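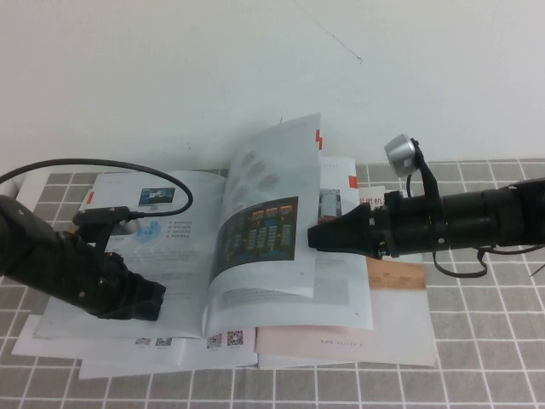

Evaluación de material de oficina: mantel cuadriculado Holus y marcadores adhesivos Wouters

Servicio de Documentación, sede de Skostcombe
29 de mayo de 2021

El presente informe recoge la valoración del mantel Holus de color gris con cuadrícula blanca y de los marcadores adhesivos rojos Wouters, adquiridos en marzo para la mesa de consulta de folletos y revistas técnicas. La evaluación se ha realizado durante el uso ordinario del servicio.

Mantel. El tejido cubre por completo el tablero y cae bien por los laterales. El gris medio resulta adecuado para la lectura prolongada y no produce reflejos molestos con la iluminación de la sala. La cuadrícula facilita alinear los folletos antes de encuadernarlos, aunque no debe emplearse como referencia de medida: tras el primer lavado se apreció una ligera deformación en una de las esquinas. Las publicaciones de papel satinado, que sobre el tablero desnudo se deslizaban con facilidad, permanecen en su sitio cuando se apilan abiertas. El fabricante recomienda lavar a 60 grados; este servicio aconseja una temperatura inferior.

Marcadores. Se suministran en blocs de 26 unidades. El rojo se distingue con claridad en el borde de la página, también cuando varios folletos se encuentran superpuestos. El adhesivo sujeta de forma correcta en papel fino y se retira sin levantar la tinta en la mayoría de los casos. En catálogos con páginas muy delgadas conviene despegarlos despacio y en paralelo al borde — un tirón hacia arriba puede rasgar el margen. No se recomienda su uso en fondos antiguos ni en ejemplares sujetos a préstamo entre sedes.

Se ha observado asimismo que los marcadores colocados cerca de la esquina superior se doblan al pasar las hojas. Situarlos algo más abajo reduce el problema, si bien obliga a revisar los criterios de señalización que cada departamento venía aplicando.

Valoración. El mantel se considera apto para su adquisición por las demás salas de consulta. Los marcadores se consideran aptos con reservas, limitados a folletos, catálogos comerciales y revistas de uso interno. La sede de Ostville ha solicitado una muestra de ambos productos y remitirá sus observaciones por separado.

Las consultas sobre este informe pueden dirigirse a Ryan Inskip, Servicio de Documentación.

Informes relacionados
Archivadores verticales Holus: segunda revisión
Lámparas de lectura para la sala de Ostville
Cajas de conservación para revistas anteriores a 2000
Normas de expurgo de catálogos comerciales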